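3.2 Storage furniture and the use of shared living rooms

The second part of the survey dealt with the living room. Households in the Tekus and Carrillo housing blocks were asked where they keep objects that are used less than once a week, and how far they must walk to reach them. Of the 315 households that received the form, 126 returned it complete. Forms with missing answers to the storage questions were left out of this section, although they were kept for the heating questions in Section 4.

The two blocks were built to the same floor plan, but they differ in the fittings supplied with each apartment. Tekus apartments have a built-in closet next to the front door. Carrillo apartments have no closet, and tenants receive a one-time allowance toward furniture of their own choice. Earlier work on the Civo estate suggested that tenants without a closet would move most of their belongings into the bedroom. Our results do not support this. Carrillo households more often placed low cabinets along the living room wall, and many of them used the tops of these cabinets for daily items such as keys, mail and dishes.

Tool storage followed a different pattern. In both blocks, hand tools were most often kept in the kitchen, usually in a drawer near the sink. Households that had made at least one repair in the past year were more likely to keep a small set of tools within reach of the living room. The link was stronger among tenants who had lived in the building for more than five years – a group that also reported fewer calls to the maintenance office.

Floor area had less effect than expected. We compared the 32 smallest apartments in the sample with the rest and found no clear difference in the number of storage pieces. The smaller homes did, however, report more objects left on tables overnight. Several tenants wrote in the comment field that the table was the only clear surface in the home, and that meals had to be planned with this in mind.

Housing managers should read these findings with some care. The survey was carried out in May, when winter clothing had already been put away in many homes, and the answers may understate the demand for storage in colder months. A second round using the Keramine tenant list, which holds 3,000 addresses, would allow the seasonal effect to be tested. It would also bring in older buildings, where room heights and door widths vary more.

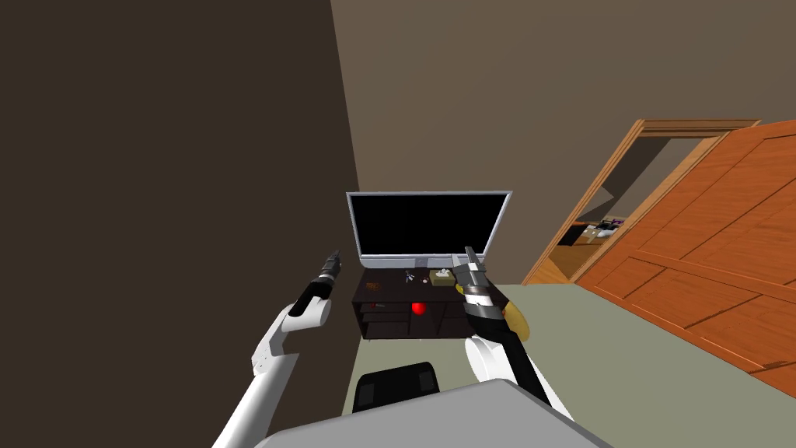
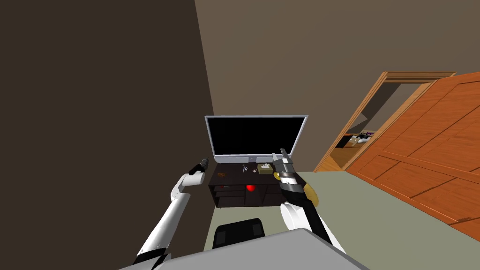 Figure 3. Simulated interior views. First view: a flat, round yellow object held near furniture. Second view: a gun-shaped tool held above a pale grey table surface, with a dark television stand in the room.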